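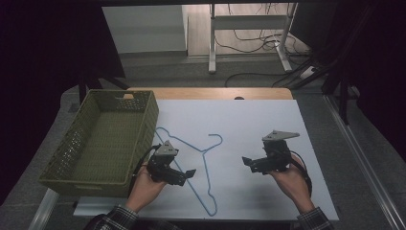
Blue wire hanger on the white board, a gripper in each hand.

Forums > Office and Workshop Paperwork > Manuals and Work Instructions > Old revisions: keep or bin?

Old revisions: keep or bin?

danish_p
Hello all, I've been reading this board for a good while and have finally got a question of my own. I look after the work instructions at Gerton, where we do small assembly and repair jobs, and I've inherited a shared folder with almost 200 documents in it. That would be fine if they were all different documents, but a great many are the same one over and over, with names like "packing bench NEW", "packing bench new 2" and (my favourite) "packing bench USE THIS". My manager would like me to delete everything except the latest copy of each. I'm nervous about it. Do you keep your old revisions, and if so, where do you put them so that people don't print the wrong one? Any advice very gratefully received, and sorry for the long post.

Nisreen T
Welcome, Danish! Please don't delete them. I was at Garville for years and we had a customer come back to us about a job that had been done under an instruction two revisions old, and the only reason we could show what our people had been told to do was that somebody had kept a paper copy in a drawer. Make a folder called Superseded, move everything old into it, and take away everybody's access except your own and one other person's. It'll take you an afternoon, perhaps two, and you'll sleep better.

jawad_s
I'm going to disagree a little, with affection. Keeping everything is how folders get into that state in the first place. If a document was never approved it isn't a revision, it's a draft, and drafts can go. I'd bet that "new 2" was never signed off by anyone. Keep the ones with a signature or at least an email behind them and let the rest go, or you'll be looking after somebody's half-finished thoughts until you retire.

Nisreen T
That's fair as far as it goes, Jawad, but how is he going to know which ones were approved? From what he says there's no register. If "USE THIS" was pinned up over the bench for a year and people worked to it, then it was the instruction, whether or not anyone signed it.

jawad_s
Hmm. Yes, all right, I'll give you that one. I'd still bin anything nobody on the floor recognises, though!

Shamim B.
Morning both, morning Danish. We went through this at Niazi and what helped us most was a plain register on a spreadsheet. One row per document, with the title, the document number, the revision letter, the date it was issued, who approved it and what changed. That last column is the one people skip and it's the one you'll want later, so do make them fill it in, even if it only says "new photo on page 3". We had 300 rows by the end and it was still quicker to search than the folder ever was. And put the revision letter in the footer of every page as well as on the cover, because covers come off – ours always did.

danish_p
Thank you all so much, this is far more than I'd hoped for. Shamim, did you use letters for the drafts too?

Shamim B.
Numbers for drafts and letters for issued, so draft 1, draft 2, then A once it's signed. Some people hate it. I've grown rather fond of it.

jawad_s
I am one of the people who hate it. Plain numbers, all the way up. We have one at revision 19 and the world hasn't ended.

danish_p
I've made the Superseded folder and started the register, and I've asked the two longest-serving people on the benches to tell me which copies they remember using. My manager has come round to it, more or less. Packing first, then goods in. I'll report back when I've got through it.

Comments

Babak K, 14/09/2023
Found this thread while hunting for something else and ended up reading the lot over my tea. We keep our register in Mukus and it sends a reminder when a document is due for review, but I did start with a spreadsheet and I'd tell anyone to do the same.

penny_files
Does anyone stamp the paper copies? We print "uncontrolled when printed" along the bottom and I'm not sure a single soul has ever read it.

Nisreen T
We did, Penny, in red. It worked for a month or so and then the stamp went missing.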